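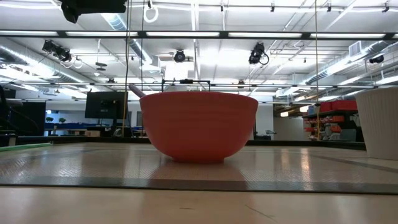
Posted by Beca Griffiths in December, late, 11:40 pm

OK quick one because I promised Danuta I'd write this up before the break and the break is basically now.

House rules for the tabletop work. We've had them for ages but they lived in three places (the wiki, a Post-it, Jirayu's head) and they didn't agree. So last week we sat down and made one list. Went through the old run log from Grenent too, all 924 runs, to see which rules anyone had followed. Humbling. 104 runs had no reset note at all. Not a bad note, just blank.

So. The list, in the order we argued about it.

Start position gets written down before anything moves. What's on the mat, where, which way handles point. "Bowl, center" is not enough. Center of what? If there's a utensil in the bowl, say so and say which way it leans. Takes ten seconds and Cúc still had to chase half of us for it.

Low-angle view gets checked by a human before each batch. From up top everything looks fine. From table height you find out a bowl hides whatever is behind it, and then you're labeling a handle with no idea what's on the other end of it. If you can't tell, write "can't tell". Do NOT guess. I will die on this hill.
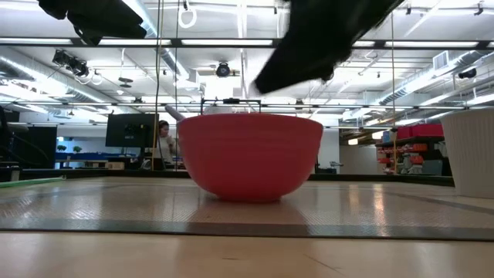

Arm on the move over the red bowl, handle showing on the left.

Blurred stills stay in. This was the big fight. Đức Khương wanted them dropped, Danuta wanted everything kept, and where we landed is keep them, tag them, and don't describe fingers you can't see. A dark smear is a dark smear. If the gripper is a blur then "gripper, moving" is the whole label. You don't get to say it's closed, or that it's about to grab something, becuase you don't know that from one still.

Hands off the mat once the arm is live. Yes even to nudge. Yes even if it's only a spoon. Stop, wait, nudge, write down that you nudged. People sitting in the background is fine, people leaning in is not. We had the official risk assessment for this already and it's good, it's just long and no one rereads a long thing at 8 in the morning. The short version is now taped up where you can read it standing.

Speed. New people run slow for their first 6 sessions. It used to be "until comfortable" and everyone is comfortable after lunch on day one, thats the problem. Jirayu thinks 6 is too many. Jirayu is outvoted.

Cables. Anything hanging near the reach of the arm gets looked at before power on. Not a glance from the chair, get up and follow it with your eyes top to bottom. If it's moved since last time, stop and ask. I skipped this twice in the fall and I'm putting that in writing so I don't do it again.

Batch size is capped at 800 stills per reviewer. Past that Cúc compared her own morning labels with her own afternoon labels and they disagreed with each other, lol. So cap it, swap people, done.

Names of things. One word per object, from the shared sheet, even if you hate the word. We had bowl, mixing bowl, basin and (why) "red dish" all for one object. It's bowl now. Fight me about "utensil" in the comments, I wanted to split it and lost.

Stuff we didn't settle: who gets to retire a rule, and whether Jetotden's checklist is worth borrowing. I read it on the bus. Some of it's great, the sign-off page is nuts, four signatures to swap a mat. Will try their handover bit in the new year and report back.

Also need to ask Lý about the lighting notes, we have a field for it and everyone types "normal".

ok bed. If I got any of this wrong Danuta will be in the comments by breakfast.

We use cookies to remember your settings. Accept / Manage preferences

© Beca Griffiths. Contact | Back to top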